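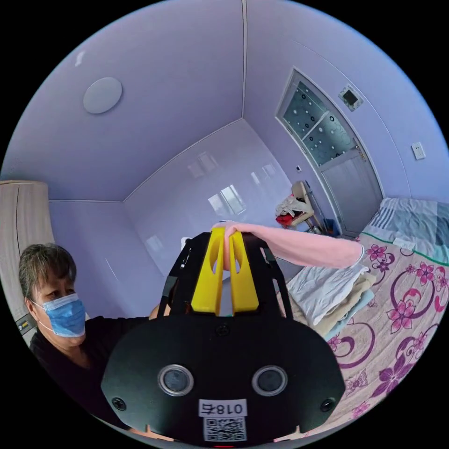 *A towel held between the fingers of a hand-held gripper, with folded cloths on the bed below it.*

The fingers are the cheapest part of the tool and they take up most of the hours spent on it. Ayman Lamrani looks after the hand-held grippers at Zembridge, a small firm that records household tasks done by people holding robot hands. His bench is at the back of the office, and on the day of our visit it held three bodies with their fingers off, a tray of screws and a torque driver set lower than most people would choose.

Each tool goes out to an operator, who uses it at home for a fortnight and sends it back. The work is plain housekeeping: towels, cups, drawers, shoes. What comes back is a set of recordings and a gripper that has been closed many thousands of times. The recordings go to Stella Shemweta's group, who use them to train arms to do the same jobs. The gripper goes to Lamrani.

**Fingers first**

He starts with the fingers and treats them as a pair. The pattern in use at present, known in the office as Virnaro, is a thick yellow block with a rounded opening cut through it. The opening lets the block give a little when it closes on something hard, and on cloth it spreads the load along the face. A towel is a fair test. The operator has to take it by one end, lift it clear and lay it down without the weave creeping out of the grip, and a worn finger will let it creep.

Wear shows first at the inner edge of the tip. Lamrani runs a thumbnail across it, then closes the jaws on a strip of paper and pulls. If the paper slides out from one side sooner than the other, the pair is out of parallel. He loosens both fingers, closes the jaws on a flat steel gauge, and tightens the screws a quarter turn at a time, left and right in turn. The gauge stays in until the last turn is done.

"People want to tighten one side fully and then do the other," he says. "The first finger pulls itself round and you set the second one to match a mistake."

A finger with a crack at the edge of the opening is scrapped, along with its partner. He doesn't mix old and new. The firm got through 172 pairs last year, and the worst month was the one in which the operators were asked to fold denim.

**Jaws and rails**

Next come the jaws. With the fingers off, they should travel the whole way under their own spring and stop without a knock. Household lint is the usual trouble. It gathers where the jaw runs, packs down, and adds drag that the operator feels only as a tired hand. Lamrani clears it with a stiff brush and a wooden pick. He uses no oil here, as oil holds the next lot of lint. A dry wax film goes on every second service and is wiped back until it can't be felt.

The side rails are checked for bend by sighting down them against a window. A dropped gripper tends to land on a rail, and a bend too small to see from the front will still carry the finger out of line. Bent rails are replaced. He tried straightening them in his first year and found they went back to the bend within 2 or 3 jobs.

**The face plate**

The lower face carries two round sensors with metal rims, and a great deal of the fault-finding ends up there. Most of what is logged as a sensor fault is a fingerprint. The plate is cleaned with a lint-free cloth and a little alcohol, from the middle of each sensor outwards, and the rims are dried separately so that nothing wicks back underneath.

The screws at the lower corners hold the plate flat. They are done up to the same figure and marked with a dot of paint. If the dot has moved, the plate has shifted and the sensors have to be calibrated again, even when the readings look right. Calibration takes 9 minutes on a rig called Flumlow, a printed target on a turntable that Lamrani built from a record player. A tool that fails twice is opened up.

The label comes last. Every unit has its number and a code sticker on the face, and the number is entered in the service log by hand before the code is scanned. The two entries must agree. Shemweta insists on this after a week in June when a left tool and a right tool swapped records, and a batch of recordings had to be sorted by eye.

**What goes back in the box**

Shemweta's interest in all this is practical. Her software, Zaki, assumes that the distance between the fingers is what the tool says it is. An error of a millimetre is of no account when the tool closes on a cup. On the hem of a towel it is the difference between one layer and two, and an arm trained on bad figures will pick up the towel and the one beneath it.

"I can throw out a bad recording if I know it's bad," she says. "A finger that drifts over ten days gives me ten days I can't date."

Her answer was to ask for a check at the operator's end. Each box now contains a small block, and the operator closes the jaws on it before the first task and after the last. The readings are sent with the recordings. If they differ by more than the set limit, the tool is called back early, and Lamrani keeps a spare serviced for the purpose.

A full service takes him 40 minutes where nothing is broken. He had 13 waiting when we left - most of them for fingers, one for a jaw that would not open past half way. He had already found a hair grip in it.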